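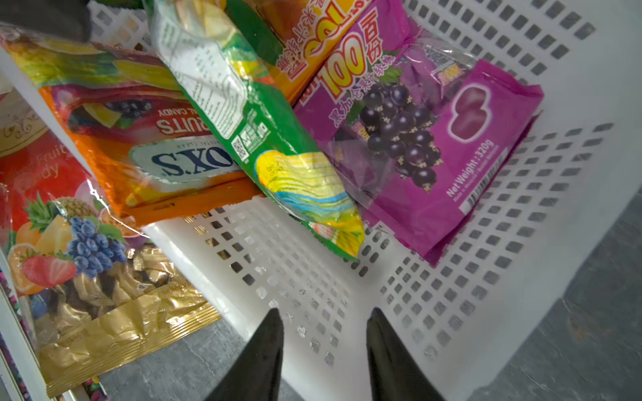 04/08/2026, packing counter, Stamelach. Week five with the Rokov arm on mixed baskets, and the first week where the people on the counter have stopped standing next to it with a hand half out. I want to write down what the work is now, before we forget what it was. The old job was pick, place, check, next, and whoever did it carried the layout in their head. A bag that lay on top of another one got slid over without thinking. The arm doesn't do that. With the green bag lying diagonally across the purple blackcurrant one, and the end of the orange fruit candy tucked under the green, a person sees a full basket that needs a nudge. The Oei software sees a purple area with a green piece missing from it and asks for help. So part of the new job is answering the arm, and that is a real task with its own rhythm. It isn't in the job sheet yet.

Total baskets logged since January, hand and arm together: 1,029. The Sinmont order is for 1,000 and the rest is the mixed lot for our own shop. I pulled the log this morning because the question came up at the start of shift whether the arm is faster. It isn't. An experienced packer is still faster on any single basket. Where the arm gains is that it keeps going through breaks and doesn't slow down after lunch.

Help requests today up to 2 pm: 19. Most were overlap, as above. A few were the top seal of a bag getting read as a separate item. One was a light change when the side door was left open.

What the counter people told me, in no special order:

Wrists are better. Two people said this without being asked. The reach over the back of the counter was the bad one and the arm does most of those now.

The waiting is worse. You can't start something else properly because the next request could come in ten seconds or in ten minutes. Reading doesn't work, and labels only work if you don't mind stopping halfway through a sheet. I tried it myself for an hour and got annoyed.

Talking is down. When two people packed side by side they talked. Now one is at the screen and the other is at restock, and they face different ways. I hadn't expected this to matter but it came up more than pay did.

Nobody wants to go back to doing the reach by hand. Several want the screen moved.
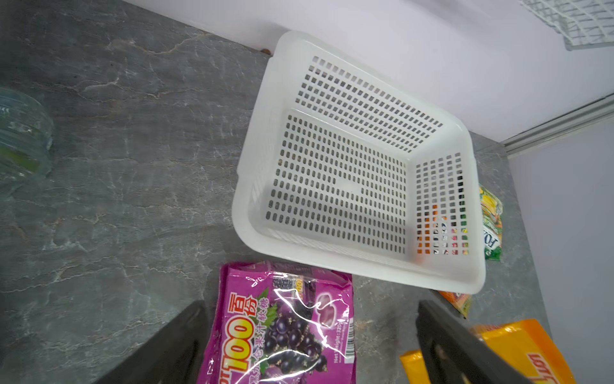
Staging is where most of the judgment has gone. In the old setup it hardly existed as a step: stock came out of the carton and straight into the basket. Now somebody has to put the goods down so the arm can get at them, and how they put them down decides how the next stretch goes. The basket itself can sit at a slant, that has stopped being a problem, and nobody needs to square it up to the wall. Distance matters more. The purple gummy bag below the basket has bare counter on its left, and the fingers can open on either side of it. A package leaning on the basket's end wall, like the green and yellow one, is another matter, with the plastic so close behind it. Restock has started calling that "parking it bad." I'd like the staging rule to be short enough to remember: flat, faces up, nothing leaning on the basket.

Glare is still open. The glossy bags throw bright highlights and the pick point wanders toward them. Tried the overhead at half, which helped the arm and made the small print hard to read for the person checking weights. Put it back to full. People come first on that one. Look for a clip-on shade instead.

Speed setting. The default from Rokov felt too quick to the people working near it, though it passed the safety check. We dropped it one step two weeks ago. Throughput fell a little and the number of times someone hit pause for no clear reason fell a lot. I'm leaving it where it is and have written that in the settings file so it doesn't get put back by accident.
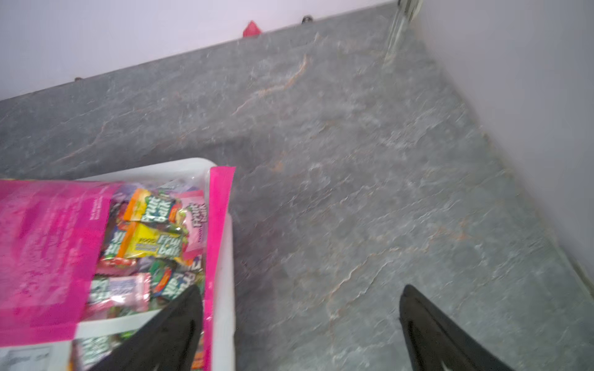
Tray at front left of the counter, bag of mixed wrapped candies in it. Fingers apart, right one over bare stone.

Clear-window bags are the ones to watch this week. The software was set up on bags with one big printed front. Where the wrappers show through, it sometimes takes a single wrapper for a product and aims at that. Packers never had trouble with these, so they weren't on our list of hard items. We should have asked them to name the odd stock before we made the list, and I'll do that for the next product group.

Rotation. Starting tomorrow, nobody stays at the screen longer than an hour. Swap with restock on the hour, and the person coming off writes one line in the counter book on what the arm asked for most. That line has been more use to me than the log, which only says "assist" and a time.

To do:
Move screen to face restock. Needs a longer cable.
Add staging and answering requests to the job sheet, and ask the office whether that changes the grade.
Send the window bag cases to Oei.
Wipe down counter before the late shift, edges too.
Check count of empty baskets for Sinmont.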